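Tablecloths, cups and bottles: common questions
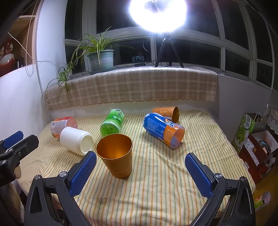 How often should I wash a cotton tablecloth that's used every day?

Once a week suits most households. Shake it outside after each meal, wipe spills as they happen, and wash it sooner if it smells of food or feels tacky. A cloth that only comes out for guests should be washed before it goes back in the cupboard, even if it looks clean. Old drink marks can turn brown in storage.

What temperature do you recommend?

Follow the care label first. If the label has gone, use 40 degrees for plain cotton and a cold wash for anything with coloured stripes you haven't washed before. Coloured threads on a cream or yellow background can bleed the first time, so wash the cloth on its own.

My striped cloth never sits straight. What am I doing wrong?

Probably nothing. Cotton shrinks more in one direction than the other and the stripes pull off line. Stretch it gently while damp, corner to corner, then hang it with the stripes running down. On the table, line up one stripe with the long or short edge and smooth outwards from there.

Do I have to iron it?

No. Creases don't hurt the cloth, but tall narrow things are less steady on a ridge of fabric. If you don't want to iron, take it off the line slightly damp and spread it straight on the table - it will dry fairly flat. Put a towel underneath if the tabletop is bare timber.

What stops bottles rolling around on the table?

Stand them up. An empty drink bottle is light and a knock from an elbow is enough to send it over. If it has to lie down, keep it well in from the edge. A table pushed against a wall loses things down the back, so leave the cloth a bit long on that side.

Can I put metallic-coloured cups in the dishwasher?

We don't suggest it unless the maker says so. Gold and copper-coloured finishes are often a thin coating, and dishwasher powder will dull them. Sofia Stefanou, who looks after our returns, sees more cups spoiled this way than any other. Wash by hand in warm water with a soft cloth and dry them straight away. No scourers.

How do I get tea marks out of the inside?

Use a teaspoon of bicarb soda in warm water, leave it for 15 minutes, then wipe and rinse. Repeat if needed. Don't use bleach on a metallic finish.

Should I rinse drink bottles before recycling?

A quick rinse is enough. Labels can usually stay on. Rules about lids vary between councils, so check yours. If you return bottles for a refund, leave the barcode readable and don't crush them.

Can I refill a soft drink bottle with water?

For a day or so, yes, if it's been rinsed. They're hard to clean properly and the ribbed bases hold residue. A wide-mouthed bottle made for refilling is easier to look after. Never put cleaning products in a drink bottle, labelled or not.

Do you sell tablecloths by the metre?

Yes. The Makris stripe comes in 43 colourways and is cut to length. The Prudow range is sold in set sizes only. Cut cloth can't be returned unless it's faulty.

Who do I ask about something not covered here?

Write to Alfie Fothergill at the Funine shop counter, or ring during opening hours.

Page updated June 2020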